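Gallardo teen turns repaired bikes into a business with a waiting list

Akitz Cycle Repair started with one flat tire and now keeps its young owner busy most afternoons after school.

GALLARDO, October 28, 2021 — If your bike has been hanging in the garage with a rusty chain, Covadonga Toledo would love to see it.

The 15-year-old runs Akitz Cycle Repair out of her grandparents' shed on Levon Street, and what a year she has had! Since opening in May, she has fixed 62 bikes, taught herself to true a wheel and saved $3,100 toward a proper workshop.

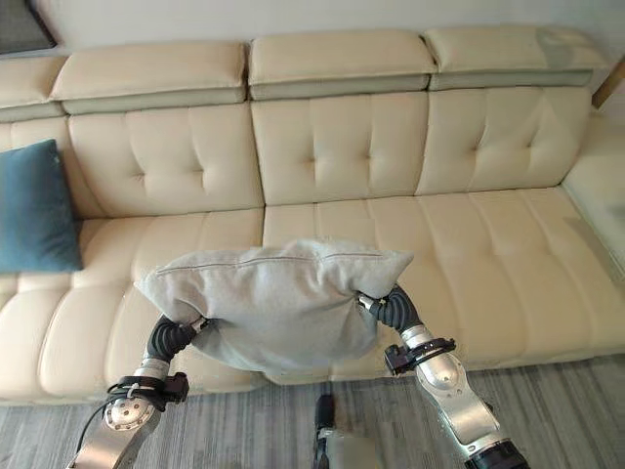
Toledo picked up her first wrench when her own bike got a flat the week before a family trip. The nearest shop was in Grikerlow, a long drive away, and couldn't fit her in. She watched a few videos, borrowed tire levers from a neighbor and had the tube changed before dinner. Then the neighbor asked if she would look at his brakes, and his sister had a kids' bike with a bent fender, and it went on from there.

"I kept a notebook of everything I messed up," Toledo said. "I still have it. There are a lot of pages on derailleurs."

Her prices are easy to remember. A flat costs $15, parts included, and a full tune-up depends on what she finds once the bike is on the stand. Kids who want to learn can stay and do the work themselves, with Toledo talking them through it (and handing over a rag when the grease starts to travel). 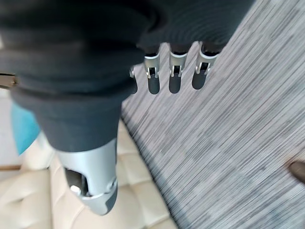
A bigger space on the way

The shed holds two bikes at a time, three if one of them is very small. Toledo hopes to move this winter into the back half of the old feed store, where there is room for a second stand and a real bench. She has already drawn the floor plan on graph paper and has strong feelings about where the pegboard should go.

Her grandparents will miss the company but are looking forward to getting the lawn mower back indoors. Customers seem just as excited. Several have dropped off spare baskets, bells and inner tubes, and one family gave her a whole tandem that needs plenty of love. 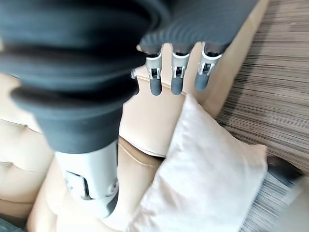 Marisela said she had been ready to throw out her old ten-speed before Toledo talked her into new cables and a seat that fit. She now rides it to work and has sent over her brother, her boss and the man who delivers her mail.

Akitz Cycle Repair is open weekday afternoons and Saturday mornings. Drop-offs go by the side gate, with a name and phone number tied to the handlebars.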